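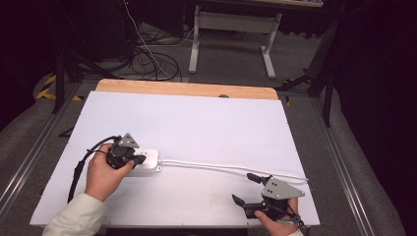 **程春华**
科技版记者

2020年9月16日，星期三，Groddale

拔一个插头，人大概用不了一秒，也不会去想手指该怎么放。Flerkura 实验室这个夏天却把大量时间花在了这件小事上，而且越做越起劲。今天上午，项目组把第一批手持示教数据整理完毕，共1,151段双手操作记录，接下来就要交给名为 Clornero 的双臂机器人去学了。

做法听起来简单得让人高兴：示教的人不坐在操作台前摇杆，也不必扳着机械臂一点点摆姿势，而是两只手各握一只夹爪，直接在桌上干活。左手把插线板压住，夹住黑色插头，右手的夹爪张着，等着接应。夹爪走过的路线、开合的幅度都记下来，日后再换算成机械臂的动作。

“以前用遥控，一个上午下来人都僵了，录到的动作也僵。”项目负责人 Zorica Shehu 说起这个就停不下来，“现在谁来都能上手，换班的时候后面的人已经在催了！”

她说的遥控，是实验室去年的方案：操作员看着屏幕，用手柄带动远处的机械臂。那套设备没有拆，还在隔壁房间里，2月份录的272段遥控数据也会一并放进训练。Shehu 的想法是两种数据各有用处。遥控录下的就是机械臂自己的动作，拿来就能用；手持夹爪录得快，人的手感也保留得多，像插头卡住时先轻轻晃一下再拔，这种小动作用手柄很难做出来。

参与示教的一共39人，有学生，有附近工厂的装配工，还有几位从没碰过机器人的行政人员。装配工 Ilir Kneževič 录得最多。他干了多年线束活儿，一开始嫌夹爪只有两根手指，捏什么都别扭，练了半个下午之后，已经能用它把线理顺再压平。实验室的年轻人围在旁边看，有人干脆把他的录像单独存了一个文件夹，取名“师傅”。
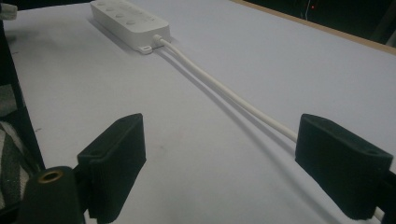
软线是我这次采访最想弄明白的部分。硬的东西位置一定，夹爪去哪里抓大致就定了；线可不一样，碰一下就换个形状，影子还会跟着添乱。从夹爪旁的镜头看过去，白色电源线斜斜穿过桌面，紧挨着它有一道细细的灰影，乍看真像并排放着两根线，到了右边那根黑手指后面，线又被挡住一截。负责视觉算法的 Zlatko Nikolaidis 说，他们试过打更匀的光，把影子尽量消掉，后来又改了主意：家里和车间里都有影子，机器人迟早要面对，不如一开始就让它看。我凑在屏幕前盯了好一会儿，第一眼也认错了。

头部视角和夹爪视角要对得上，是另一桩麻烦事。两路画面只要差一点时间，程序就会以为手还没到、东西先动了。早期有一批记录就因为时钟不同步全部作废，Nikolaidis 讲到这里直摇头，随即又兴致勃勃地给我演示新的对时办法：开录之前，左右夹爪同时快速开合2次，程序据此把各路画面对齐。土是土了点，但管用，省下了不少返工。

训练之后的第一轮测试定在 Delić 车间进行，那里给 Clornero 留了一个工位。测试内容分两步，先是拔下插头，再把电源线理到一侧，插线板的摆放角度每次都换。Shehu 没有给出成功率的目标，只说第一轮多半会出洋相，她很期待看到它在哪里出。

项目组还打算继续招募示教志愿者，左撇子尤其欢迎，因为目前的数据里左手多半只负责按住东西，右手才做细活，机器人学下去恐怕也会偏科。有意者可到 Flerkura 前台登记，每次录制前有简短培训，不需要任何机器人经验。

临走前我也试了一回。夹爪比想象中跟手，拔插头没费什么劲，插回去却对了好几次才对准。Kneževič 站在旁边提醒我手腕放低一点，照做之后果然进去了。至于我这一段录像会不会编进训练集，Shehu 笑着说，要先看看质量。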